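Progress report to the Nunon Fund
Project: What They Said, a public record of candidates' statements in Piltolari
Second report, submitted 22nd January
Prepared by Vilhjálmur Bundgaard, project lead

Where we are

The record has been open to the public since November. It holds 1,714 statements made by candidates and sitting members in the Piltolari district, each with the speaker's name, the place it was made and a link to the source or a scan of it. Of these, 1,175 have been checked by a second reader. The rest are visible on the site but carry a grey "not yet checked" label.

Our target for this stage was to have every published entry checked, and we have missed it. The reasons are set out under Checking.

What counts as a statement

We said in the application that we would include speeches, leaflets, interviews, posts from a candidate's own account and answers given at hustings. That list has held up well, with one change. We now also take in letters to the local paper if they are signed by the candidate. Several members of the longer-serving group on the council write letters far more often than they give interviews, and leaving these out made them look silent on planning and bus routes when they had been anything but.

We still leave out remarks reported by one person about another. A good deal of the campaign in Piltolari consists of one side accusing the other of having once held the opposite view, and readers ask us to add these claims. Our practice is to look for the original. If we find it, the original goes in under the name of the person who said it. If we don't, nothing goes in. The accusation itself is recorded as a statement by the accuser, and the entry says whether we have found what it refers to.

This has caused some bad feeling. Two campaigns wrote to us in the same week, each complaining that we were protecting the other. Both letters and our replies are on the corrections page.

Checking

Each entry is read by the person who adds it and then by someone who has not seen it before. The second reader goes back to the source, compares the wording and confirms the date. For a printed leaflet this takes a few minutes. For a recording of a public meeting it can take most of a morning, because the sound is often poor and people talk over each other.

We budgeted as though most of the material would be print. It is mostly recordings. The parties have cut back on leaflets and put more of their effort into meetings and short talks filmed in halls, and we did not see that coming when we wrote the plan.

From December we have worked in this order: entries that someone has disputed, then entries on the most searched topics, then everything else by date. The backlog has stopped growing. It will not be cleared before the spring unless we add hours, and we return to that under Requests.

Corrections

We have corrected entries for wrong dates, for a misheard word that changed the sense of a sentence about school meals, and in one case for giving a statement to the wrong person. The two candidates share a surname and spoke one after the other at the same meeting. The candidate concerned was told the same day, and the correction sits at the top of both of their pages.

All corrections are kept in view with the old wording struck through. We have turned down three requests to remove an accurate entry. In each case the person felt that the quotation was old and no longer stood for what they think. We offered them a reply of up to 100 words to appear under the entry. One accepted. Her reply was fair and clear, and it is now one of the more visited pages on the site.

The Geltura database

Entries are kept in Geltura, which we chose because it lets us store the scan and the text side by side and keeps a history of every edit. It does both of these well. Search has been less good. Someone looking for "council tax" is shown every entry containing either word, so a speech on vehicle tax comes up ahead of a leaflet on the thing they wanted. We have worked round this by tagging entries by hand with a short list of topics, and the topic pages are now the main way people find things.

The export function was mended in the last update. A full copy of the record can be downloaded as a spreadsheet by anyone, with no need to register. A condition of your grant was that this be in place by the end of the second stage, and it is.

Working with Oyelaran

Oyelaran, the design studio, delivered the new page layout in November. The candidate pages now list statements newest first, with a box to sort by topic. We asked for a change after the first version because the photographs of candidates were large and those without a photograph looked as if they had been left unfinished. There are now no photographs of candidates anywhere on the site. This also saves us from arguments about which picture we have chosen.

Their final invoice came in as agreed. Work on a version for people using screen readers was included and has been tested by two readers who use them daily. They found one fault, in the date filter, which has been put right.

Public use and talks

We printed 500 copies of a folded guide to the record and left them at libraries, the two sixth forms and the advice centre. The libraries asked for more. We would like to reprint with the topic list added, as the first guide described the search box in some detail and said little about topics.

Two talks were given in the period, one at the central library and one at the technical college. The library talk was the better attended and most of the questions were about bias: who picks the statements, who pays for us, and whether we had ever belonged to a party. We answered these by showing the funding page and the declaration each reader signs. The college talk turned more on how quotations are clipped and passed on. Students were given a full paragraph from a speech and the single sentence that had been shared from it, and asked to say what had been lost. We will use this exercise again.

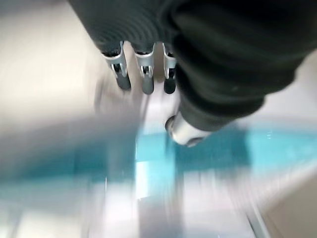

Metal gripper fingers beneath a black ribbed sleeve.

The college has asked for a return visit in the summer term. We have agreed in principle, subject to the date of the election.

Staffing

One part-time reader left in December for a full-time post elsewhere. The job was advertised and has been filled, and the new reader starts at the beginning of next month. All readers have signed the declaration of interests. One reader's brother is standing in an outlying ward, and she does not work on any entry from that ward or on any by his opponents there.

Spending

Spending is within the total awarded. Printing came in under budget. Reader hours are over, for the reasons given under Checking. The design line is fully spent and closed. The full table is attached as a separate sheet, with receipts.

Requests

We ask the fund to agree to two changes.

First, that the unspent part of the printing line, less the cost of one reprint of the guide, be moved to reader hours. This does not alter the total.

Second, that the target for checked entries be reworded. At present it reads "all published entries". We suggest "all entries made before the start of the official campaign period, and all disputed entries within two working days". The wording we have now gives us a reason to hold back new material until it is checked, and during a campaign we think readers are better served by having it up with a clear label.

Next period

The official campaign period falls within the next stage. We will record all hustings in the district where the organisers allow it, and have written to each of them for permission. Most have agreed. One residents' association has refused recording but will let a reader sit in and take notes, and we have yet to decide whether notes meet our standard for a source. My own view is that they don't, and that the meeting should be listed with no statements under it. The advisers meet on this next month and their decision will be in the third report.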